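Drolleo Laundry Room: Frequently Asked Questions

Compiled by Beatrice Mohamedi, who has been asked all of these more than once, usually while holding a basket of her own.

Where is the laundry room and when is it open?

Ground floor of the Drolleo building, Clalville side, past the bike racks. The door unlocks at 6 in the morning and locks at 11 at night. If your load is still turning at 11, it will spend the night in there and you will meet it again at 6. The lock doesn't negotiate and neither does the building office.

Do I have to sign up for a slot?

Only on Thursday evenings, when everyone in the building discovers at the same moment that they have a weekend coming. The sheet is on the inside of the door. Write your apartment number legibly. A wavy line has been claimed in the past by three separate households, all of them sincere.

How much can I put in?

Less than you want to. Fill the drum loosely and leave a hand's width of air at the top. Clothes get clean by falling on each other, and if they can't fall, they just go around together like people in a revolving door. If you have to use your shoulder to shut the door, you have two loads.

Do I really need to sort?

Jeans, towels and anything red go separately the first few times. After that, use your judgment, and if your judgment has already given you a drawer full of pink undershirts, use someone else's. Drab everyday colors - khaki, olive, brown - get along fine with each other on a cool wash. Anything in the reddish family should be treated as a suspect until it has been through a few washes without incident.

What temperature should I use?

30 degrees for nearly everything. The dials are in Celsius, so please don't read that as a number just below freezing and turn it up out of pity for your socks. Sheets, towels and dishcloths can go hotter if the label allows it. Wool goes on the wool program or, better, in your own sink, where the consequences are between you and the sweater.

How do I get everything out of the drum?

Open the door all the way, until it stops by itself. A half-open door is how sleeves get caught and how foreheads get bumped. Then reach to the back and pull the load toward you a piece at a time. Hauling on the first cuff you find only tightens the knot, and long sleeves will tie themselves around a pair of pants with a skill their owners can't match. When you think you're done, spin the drum once by hand and check the top. There is always a sock up there.
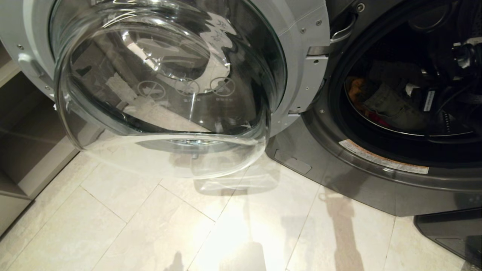 Then run a finger around the inside of the rubber gasket. The fold at the bottom collects coins, hairpins, lint and the occasional guitar pick. Coins may be kept. Everything else goes in the trash or, if it looks loved, in the jar on the windowsill.

Someone's finished load is in the machine I want. Can I move it?

Yes, after 30 minutes. Put it in a clean basket, fold nothing, comment on nothing. Folding a stranger's laundry is meant kindly and received as an investigation. If you come down and find your own things in a basket, please don't write a note about it. We have read the notes.

Which detergent should I use?

Any liquid or powder meant for front loaders, and half of what you think. The caps on the bottles are apparently designed for people washing a soccer team. Too much soap makes foam, the foam makes the machine rinse again, and your one-hour wash becomes an evening. The office sells small boxes of Balogun powder at cost if you've run out. It smells of very little, and I mean that as praise.

My clothes come out smelling worse than they went in. Why?

Most likely they sat. Wet laundry left in a closed drum overnight develops a character, and washing it again with extra soap only gives it a perfumed one. Rewash with a normal dose, take it out when it finishes, and hang it somewhere with moving air. If the smell is coming from the machine itself, run it empty on the hottest program and wipe the gasket afterward. We do this at the start of every month, except in August, when the person who does it is at her sister's in Wususville and would prefer not to be called.

Should I leave the door open or shut when I leave?

Ajar, if the drum is empty and there are no small children with you. The rubber needs to dry out or it grows things. If there are children in the room, keep the door shut while they're there and open it a little on your way out.

Can my kids wait in there with me?

They can, if you're watching them and not your phone. A front loader is at exactly the height a toddler finds interesting, with a round window and something going on behind it. No climbing on, in or behind the machines, and that applies to pets too. The cat from the second floor knows this rule perfectly well and is working on an appeal.

What are the little crossed-out pictures on the doors?

Warnings, and they mean what they look like. A crawling child with a line through it isn't an opinion about crawling children. The drum is no place for anything that breathes, and the glass can get hot on the longer programs. Look inside before you load, every time, even when you're in a hurry and sure you would have noticed.
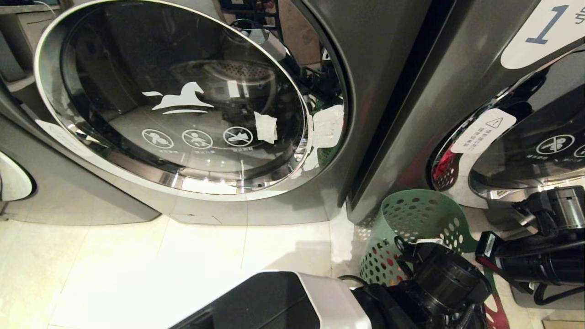

And please don't lean on an open door while you sort. The hinge is built to carry a door. It was never consulted about your elbows, a hamper and a week of towels.

Can I put tape or stickers on the machines?

Please don't add any. Tape comes off in strips and leaves its glue behind, and the glue then collects lint until the machine looks as if it needs a shave. If something is wrong, write it on the board by the light switch with the date and what happened. "Broken" is less useful than "stops before the spin and beeps." If you'd like to remove old residue, a little cooking oil on a rag loosens it, followed by dish soap and some patience.

What shouldn't go in at all?

Bath mats with rubber backing, which shed. Anything covered in pet hair that hasn't been shaken out first. Sneakers, unless they're in a bag, because otherwise the whole ground floor can hear you. Pillows are allowed in pairs, since one alone throws the drum off balance and makes it walk. And no dyeing. The person who dyed a tablecloth has moved out, but a number of us still own the shirts.

The door won't open. What now?

Wait 2 minutes after the program ends. The lock lets go in its own time, and pulling on it doesn't change its mind. If there's still water behind the glass, run a drain or spin program and try again. If that fails, write it on the board and call the office during the day. Under no circumstances should you use a butter knife. I'd like to say that was a hypothetical.

I lost something. Where would it be?

Try the gasket, the jar on the windowsill, and the inside of your own duvet cover, in that order. Duvet covers swallow whatever they're washed with, and I once got back a pillowcase, two washcloths and a T-shirt I had formally accused a neighbor of taking. Button the cover before it goes in.

How much does a wash cost?

50 cents, into the tin by the sink. It pays for the Balogun powder, new rags and a replacement hose when we need one. The tin doesn't give change, and buttons are not accepted, although we have quite a few if you're missing one.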